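Robot Rules: How People Keep Robots Safe

Your school has rules about running in the hallway. Drivers have rules about red lights. Robots have rules too, but a robot cannot read a poster on the wall. People have to build the rules into the machine, into the room, and into the way they work.

What is a standard?

A standard is a set of rules that many people have agreed to follow. Experts write it down, and other experts check it. When a company builds a robot, it can use the standard to find out what a safe robot needs. There are standards for big factory robots that lift car doors and for small robots that clean floors.

Some rules come from a standard. Others are written by the people who run one workshop or lab, for their own machines. These are often called house rules or good practice.

Rules for a robot that handles clothes

Clothes are hard for robots. A box keeps its shape when you pick it up, but a shirt bends and slides. At the Ekorano workshop, robot arms practice with clothes on a tabletop. Each arm ends in a gripper, a kind of hand with two fingers that can pinch.
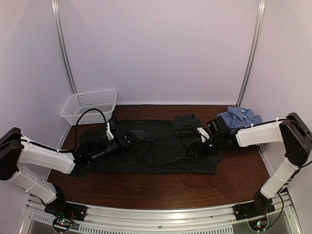 Two arms share one table, with walls at the back and sides.

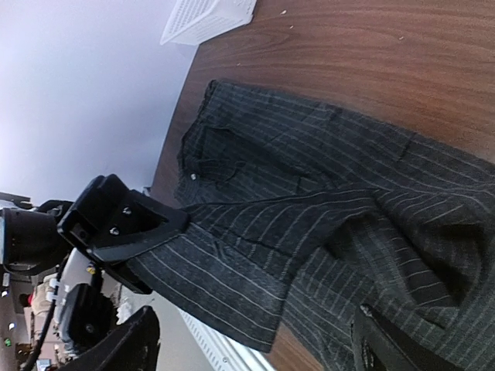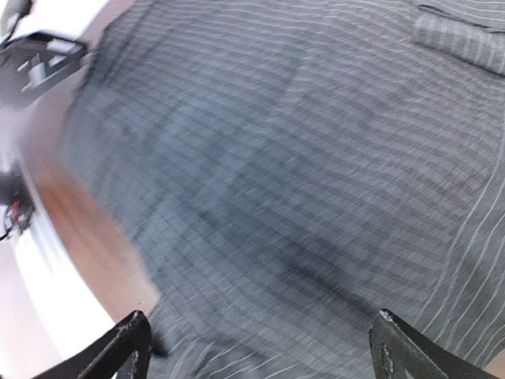
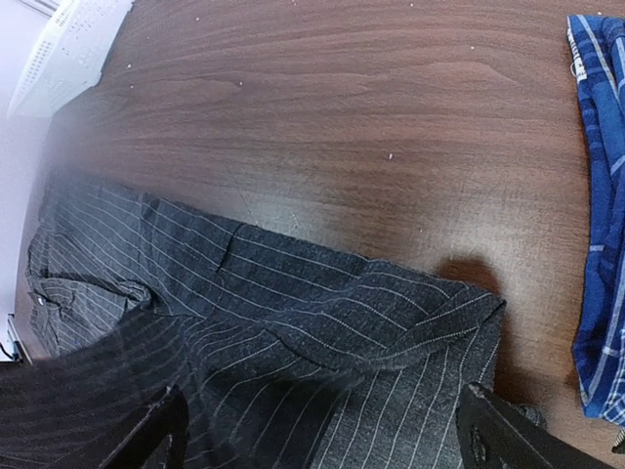 Ekorano has a list of 28 house rules, called the Prevau list. Three of them matter most for beginners.

Hands out. When the arms have power, people keep their hands away from the table. If a sleeve needs to be moved, a person stops the robot first and then reaches in.

Know where the stop button is. An emergency stop is a button that makes a machine stop right away. Everyone who works with the robot has to point to it before starting. It must never be covered by a coat or a bag.

Start slowly. A new movement is tried at low speed, 5 times, before the robot may go any faster. A slow arm is easier to stop, and a mistake at low speed does less harm.

Who checks the rules?

A rule is only useful if somebody checks it. At Ekorano, one person reads the list out loud before work starts and another person looks at each thing on it. They check that the cables are not worn and the screws are tight. If something is wrong, the robot stays off until it is fixed. The check is written in a notebook, which is now 114 pages long.

Rules can change. If a robot does something that surprises people, they write down what happened and talk about it. Sometimes they add a new rule. Sometimes they make an old one clearer.

Words to know

Gripper: the part of a robot arm that holds things.
Emergency stop: a button that stops a machine right away.
Workcell: the space where a robot does its job.
Standard: rules that many people have agreed on.

Try it at home

Pick a job you know well, such as setting the table. Write 3 safety rules for a robot that has to do it. Ask someone in your family to read them and look for anything you missed.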